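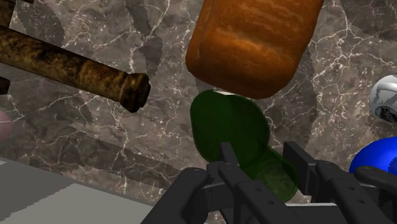
Loaf of bread on a dark marble surface (computer rendering).

Playdate

A playdate is a prearranged meeting between children, usually at the home of one of them, negotiated by adults who may or may not know each other's last names. It differs from ordinary playing in that it has a start time, an end time and, in most households, a snack. The term is used mainly in North America for children between preschool age and the upper elementary grades. Older children who are invited on one will say they are "hanging out," and will correct a parent who says otherwise in front of company.

Terminology

The word is written as one word or two, and both forms are accepted by dictionaries and ignored by autocorrect. The adult doing the inviting is the host parent and the adult doing the driving is the drop-off parent, although the second title is only earned once the parent leaves. A parent who stays is said to be "just having a quick coffee," a condition that can last through dinner. Where siblings are brought along uninvited, the event is still called a playdate, at least within earshot of the sibling.

Background

Children visited one another's houses long before there was a name for it. The Graneck Household Companion, printed in 1820, advises mothers to send a child to a neighbor "with clean hands and a stated hour of return," which is most of the modern arrangement already, minus the group text. The book gives more space to the hands than to the hour. It says nothing on whether the neighbor should be asked first.

For much of the following century the usual method was to open a door and wait for dusk. The shift toward appointments is generally tied to smaller families, longer workdays, heavier traffic and the spread of after-school lessons, so that two children living on the same street might find themselves free at the same moment only on alternate Sundays. Older relatives tend to explain the change more briefly, and at holiday meals.

In his study of the subject, Saturday Is Taken, the sociologist Sutrisno Manurung describes the playdate as "a treaty signed on behalf of people who cannot tie their shoes." Manurung followed 100 families in the towns of Vevititz and Laritz and asked each parent to keep a log of invitations sent, accepted, postponed and quietly allowed to die. The logs from Laritz ran longer. Manurung put this down to the presence there of a second elementary school and a parents' message board with no moderator.

Arrangement

The invitation may come from a child or from a parent. Child-led invitations are made on the playground, are binding in the eyes of both children, and reach the parents as settled fact, often in the car. ("Ava is sleeping over. She's allergic to eggs.") Parent-led invitations are slower. They open with an apology for not having been in touch, propose a weekday, and then travel through several rounds of sports schedules before landing on a date far enough off that everyone can feel good about it.

Length is a matter of local custom. Manurung's families treated 2 hours as the standard visit for kindergartners, with older children staying until somebody cried or was called to dinner. Early pickup is considered generous. Late pickup is forgiven once, and remembered.

The question of reciprocity is taken more seriously than anyone admits. Strictly speaking, a family that has been hosted owes a visit in return, and the debt does not expire. Families with trampolines are widely felt to be exempt, having already suffered enough. 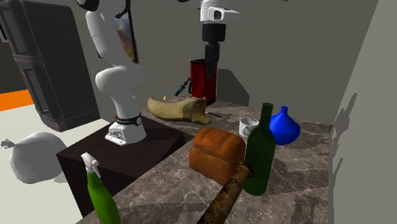 Robot arm and marbled countertop (computer rendering).

Food

A snack is served soon after arrival and again on request. Crackers, cut fruit and buttered toast are common. Host parents have reported that a visiting child will eat vegetables that the child's own family has never once gotten past the fork, and that the host's own child will, on the same afternoon, declare a lifelong dislike of a food eaten happily at breakfast.

Allergies and family rules are exchanged in advance by careful parents and at the door by the rest. Rules on sugar are the most often stated and the least often kept. In Vevititz it was long considered polite to send a visiting child with something for the table, a habit that faded after a run of visits in which the contribution was a live hamster.

Social difficulties

The playdate has attracted attention from school counselors because it takes place out of view of the classroom while deciding a good deal of what happens in it. Who was asked over on the weekend is known to the whole class by Monday snack time. Children as young as 5 can report the guest list of a gathering they did not attend, together with what was served.

Groups of three are a known hazard. Two of the children will pair off, the third will go looking for an adult, and the adult will say something about including everybody that has never worked in any house. Some schools hand out a sheet on the matter. The one used at Steyn Elementary, a single page, recommends inviting either one guest or three, and then devotes its lower half to a reminder about the parking lot.

A harder case is the guest who is unkind. Parents differ on whether to step in at once, wait for pickup, or simply be very busy for the rest of the school year. Stepping in has the advantage of clarity. It also tends to bring a long message that evening from the other parent, beginning with the words "I just wanted to reach out." Counselors commonly suggest naming the behavior to the child in plain terms ("We don't call people that here") and moving on to another activity, and they suggest keeping any report to the other parent short and free of adjectives.

Exclusion is sometimes the work of the adults. Manurung recorded a standing Friday arrangement in Laritz that had gone on for so long, among the same few families, that children who joined the class later assumed it was a religious observance.

House preparation 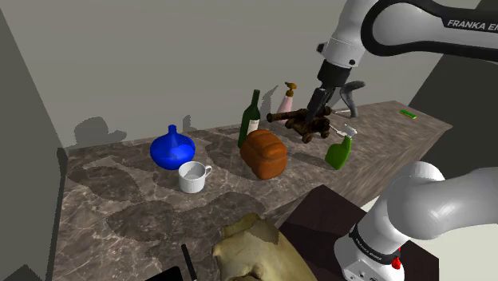 Preparation for a playdate is carried out by the host parent in the hour beforehand and consists mostly of moving objects from low places to high ones. Opinion is divided on how far to take it. The minimalist school holds that children should learn to live among breakable things, and points out that a guest who has been warned about an item will think of nothing else. The opposing school clears every surface to elbow height and then worries about the curtains. Kitchen counters are the usual battleground. An arrangement like the one shown, with a glossy blue vase toward the back wall and a white mug just in front of it, would satisfy neither side: the minimalists would ask why the vase had been pushed back, and the others would ask why it was out at all. A mug is generally left where it stands, being the host parent's only consolation.

Toys are handled separately. Children are often allowed to put away a small number of treasured items before a guest arrives, on the understanding that everything still out is to be shared. The child will agree to this and then recall, at the first touch of another hand, a deep attachment to a broken kazoo.

Departure

The end of a playdate is its longest phase. It begins when the drop-off parent rings the bell, at which point the children, who had been bored and asking for a screen, discover the best game either of them has ever played. Shoes are lost. One sock is found that belongs to neither family. The adults stand in the hall and tell each other that the children were no trouble, a statement understood by both to be ceremonial.

Giving a warning in advance is widely recommended. On 13/02/2021 a column in the Vevititz school newsletter proposed ringing a small bell before pickup, so that the children would have time to adjust. A correction in the April issue advised keeping the bell out of the children's reach.

Related customs

The sleepover extends the playdate through the night and is governed by many of the same rules, with the addition of a phone call home at an hour when nobody wants to drive. The birthday party is sometimes classed as a playdate for the entire class, chiefly by people who have not given one. In Graneck the older practice of sending children out to knock on doors survives on a few streets, where it is known as "asking out" and is admired by parents who live elsewhere.

See also: Carpool; Party favor; Permission slip; Sleepover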